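Battery drill keeps cutting out under load - battery or drill?

Posted in Power Tools, Cordless
551 views

Nerea Mateos
New member

Hi all! I've got a Zandden 18-volt drill driver that I bought used a couple of years back and I love the thing, but lately it quits on me halfway through a hole. Light work is fine, like cabinet hinges or shelf brackets. The minute I put a spade bit in it and lean on it a little, it runs for maybe two seconds and just stops dead. Let go of the trigger, squeeze again, and off it goes for another two seconds.

I have two batteries, both the small kind, and they both show full on the charger (a Drallport one, the original charger died before I got it). I tried cleaning the contacts with a pencil eraser, which my dad swears by, and it made no difference that I could see.

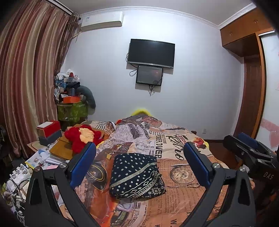
The other thing is that the cutting out is worse in the garage in the morning than it is in the house later on. I don't know if that means anything. I'm putting up a pergola in March and need to drive a whole lot of structural screws, so I'd like to know if I should spend the money on a battery or go straight to a new drill. A new battery is 48 dollars and I'd hate to buy one and find out the motor is shot!

Thanks in advance, and sorry if this has been asked before. I did search.

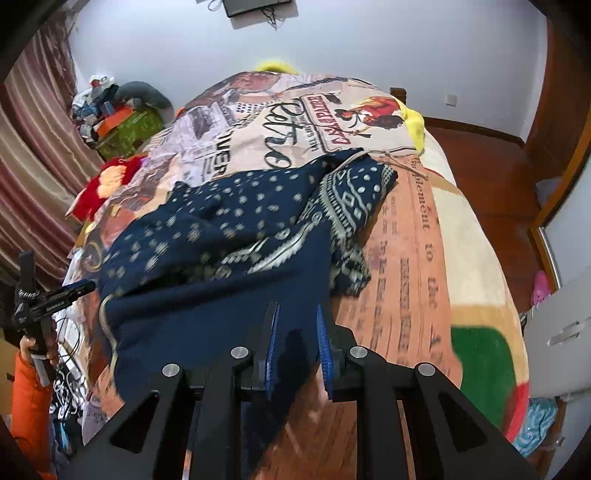 Trí Nông
Moderator, Cordless Tools

Welcome, Nerea! My money is on the batteries. When the pack is old and small, the voltage sags as soon as the motor asks for real power, and the electronics shut everything down to protect the cells. A full light on the charger only tells you about the pack sitting there doing nothing. Cold cells sag more too, so your garage mornings fit right in.

Before you buy anything, borrow a bigger pack that fits and drill the same hole in the same board. If it goes straight through, you have your answer. Check which gear you're in as well - that slider on top should be on 1 for spade bits. I ran mine on 2 for a whole weekend once and thought I'd killed it.

For the pergola I'd want an impact driver anyway. It's so much easier on your wrists with long screws.

Peter Urban
Member

had the same drill, it was the brushes. got a new set from Pilkington and it was fine after that. does yours have brushes? some don't

Nerea Mateos
New member

Thank you both! My neighbor has the bigger pack, so I'm going over there Tuesday to try it out. Peter, I see no little caps on the sides so I'm guessing no brushes? And yes, it was on 2. Oops.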